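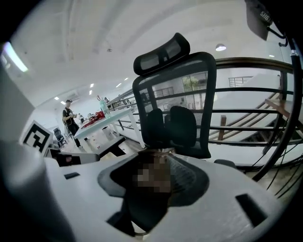 A mesh office chair with a headrest and a padded lumbar cushion, by a window with blinds.

The Thousand-Dollar Sit

3/18/21

A year into working from the spare room, plenty of people have bought a serious chair, and plenty more are being told they should. The pitch is always the same. Your back hurts because your chair is bad. Spend more and it will stop.

I have my doubts. I spent most of the winter sitting in chairs for this piece, in showrooms in Clevbridge and at my own desk, and I came away with a sore hip and a low opinion of the word "ergonomic." As far as I could learn, it means whatever the person printing the box wants it to mean. A kitchen stool could wear it.

Take the Busta, which sells on its lumbar support. The salesman told me it "learns your spine." I asked how. He said it was in the foam. I asked what the foam did with what it learned, and he went to find a brochure. The brochure had a drawing of a spine in it, with blue arrows.

The Tang costs twice as much and comes with 12 adjustments. I used 4 of them on the first morning and none after that. I suspect most owners do the same: they pull levers until nothing pinches, then leave the thing alone until somebody else sits in it and ruins everything. The manual runs to 20 pages and spends two of them on the armrests, which still bumped the underside of my desk.

Then there is the Weler, a plain office model I bought secondhand in December. It squeaks. The seat goes up and down and the back tilts, and that is all it does. I wrote most of this article in it and felt no worse than I did in the Tang.

None of this proves anything, and I wish the chair makers would say the same about their own tests. When I asked one of them for the study behind a claim about "fewer aches by week two," I was sent a customer survey. The people who answered had all just paid for the chair. Of course they felt better. I'd feel better too, or I'd have to explain the bill at dinner.

A bad chair can surely make you miserable. If your feet dangle or the front edge digs into your legs, fix that, and a folded towel or a box under the desk may do it for free. Past that point the gains get hard to find and the prices keep climbing. Ask about returns before you ask about foam. One Clevbridge store gave me a week and wanted the original carton back, a carton the size of a refrigerator.

The Tang goes back tomorrow. I'm keeping the Weler, and I've ordered a can of oil.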